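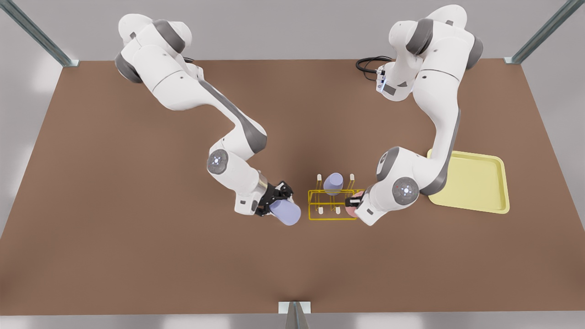
Ova_Cell2
Posted 5th August
Subject: Right arm fails to release at rack, simulation

We request advice on a recurring release fault in our two-arm rack loading task, run under Orkus. The task requires the right arm to place a cylinder in the yellow wire rack while the left arm works at the opposite side. In 37 of 100 trials the right gripper did not open after the place command, and no alarm was raised. The left arm then began its next motion regardless. Our concern is the short distance between the two grippers at the rack.

Dimaculangan_QA
Please confirm whether the place command waits for a gripper state or for a timer. A timer would explain the missing alarm.

Ova_Cell2
It is a timer, set to 2 seconds.

Ziltari_Support
We would first examine contact friction. Cylinders held sideways frequently stick to the finger pads in simulation. Lower the friction value and repeat the trials.

F. Macapagal
I must disagree with the previous reply. Friction may account for the grip, but the left arm moved without a confirmed release. That is an interlock fault and should be corrected first.

Ziltari_Support
The two matters can be tested separately. No hardware is at risk here.

F. Macapagal
The same sequence is commonly carried over to hardware. I would not approve it in its present form.

Ova_Cell2
The timer will be replaced with a state check. Friction remains unchanged until the new trials are complete. Results will be posted in September.

Felicidad Macapagal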